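### 3.2 Labelled bins and the half-sorted table

We come now to the part of the study we enjoyed most, the humble business of putting empties where they belong, and Figure 3 gives a fair idea of the sort of layout we have in mind.

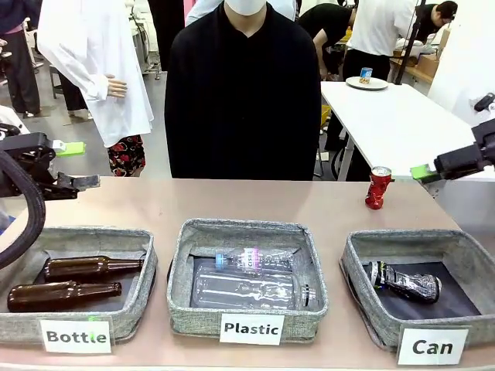 **Figure 3.** Three fabric bins labelled "Bottle", "Plastic" and "Can", with a crushed red can still standing on the table.

Anyone who has stood over a row of recycling bins with a sticky can in one hand will know the small pause that comes before letting go. Much of that pause, we feel, belongs to the labels. "Plastic" and "Can" are plain enough, but "Bottle" asks a little more of the reader, for a clear plastic bottle is a bottle too, and only the brown glass ones lying in the first bin settle the matter (the plastic bottles have gone next door, in the middle). In our talks with households in Illisham and Plumport, people told us again and again that they look at what is already in a bin before they read the card, and Olanrewaju Uzor, who led the Plumport visits, came to call this "following the last person".

Crushed cans deserve a word as well. A dented can keeps its colour and its metal top, so it is still easily known for what it is, and in the figure the one in the bin and the one on the table are both well squashed. Whether "Glass" would serve better than "Bottle" on the first card is a question we take up in Section 4.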